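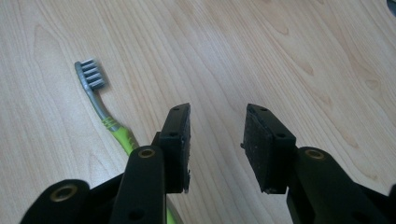 Toothbrush, lime green and grey, on the pale wood-grain top.

Print this entry | E-mail this entry

Sun 22 May
Posted by Dorottya Hegedűs

Bathroom shelf, second day. Yesterday I took everything off it and got as far as wiping the brackets. Today was the contents, beginning with the toothbrushes and ending, much later than planned, with the shelf back on the wall.

The green brush stays in use. Compact head, grey bristles in four rows across, slim neck with a gentle curve, ridged rubbery section where the thumb goes. I have tried brushes with larger heads and they do not get behind the last molar on the lower left without a good deal of angling. A small head does. The ridges are useful too, as I brush with wet hands and a smooth handle rotates. The disadvantage of ridges is that paste dries in them, and a cloth will not shift it. What works is an old interdental brush, warm water and one drop of washing-up liquid, drawn along each groove in turn, then a rinse from the neck downwards.

I change brushes every August and again in the winter, which is less often than I should. The trouble is that I have no record of when each one was opened. From now on the month goes on a strip of masking tape round the bottom of the handle. Tape lasts about as long as the bristles do in a damp room.

The holder was the main problem. It is the Pramard one, a ceramic cup with a closed base, and water runs down the handles and collects in the bottom. I measured 24 ml in it after a week of ordinary use by two people. That is enough to leave a brown ring, and the ring had hardened. Vinegar on its own did very little in an hour. Citric acid, a heaped teaspoon in hot water, lifted it in half that time and the remainder came off with a bottle brush. The glaze below the ring is slightly dull now. I can't say if that is the acid or the years before it.

The replacement is an open rack from Imthorpe, 895 forints in the sale, with slots instead of a cup. Brushes hang by the head and drip straight into a tray that lifts out. The slots are cut for a neck a little narrower than some of ours. The green one goes in without force. My travel brush does not, and I am not going to file a new rack for the sake of a brush that lives in a sponge bag anyway.

Shelf next. The board is 70 cm long and had bowed in the middle, not by much but visibly against a spirit level. I turned it over so the bow faces up and moved both brackets inwards by the width of a hand. That meant two new holes. The wall there is tile over old brick, and the masonry bit wandered on the glaze until I put a cross of tape down and started slowly with the hammer action off. The first hole was clean. The second has a chip at the edge, hidden by the bracket flange. The old holes are filled with white sealant and will need a second pass when it has shrunk.

Plugs were from the Jonier box, the grey size. They are a loose fit in soft brick and I wrapped one in a turn of thread tape to take up the slack. Strictly speaking this is bad practice – the plug should do the work by expanding – but the screw bit properly and the bracket does not move when I lean on it. I will check it again in a week.

What went back: the rack, the paste, floss, the mirror, the jar of cotton wool. What did not: three hotel shampoos, a thermometer with a dead cell, a tube of antiseptic cream so old that the crimp had split, and the tin in which I had been keeping hair grips and, it seems, a spare key for the Sárközi padlock. I had already paid for a replacement padlock in the winter.

The total for the weekend including sealant, screws and the new bit is 1096 forints more than I had put down for it in the household book. The bit accounts for nearly all of the difference and will get used again.

Still to do. The sealant, as above. A label for the citric acid, which is at present in an unmarked jam jar and looks exactly like sugar. The gap between the basin and the tiles, which has been on this list since before the shelf was. I also want to find out whether the tray of the new rack can go in the dishwasher. The leaflet says the rack may and does not mention the tray at all.

Gloves for the acid next time. I have a small cut on my left thumb and knew about it all afternoon.

Recent entries
Descaling the shower head, two methods compared
Kitchen drawer runners: measurements and a mistake
Which cloths can be boiled
Basin waste, taken apart and put back
Cellar padlock, replaced

Print this entry | E-mail this entry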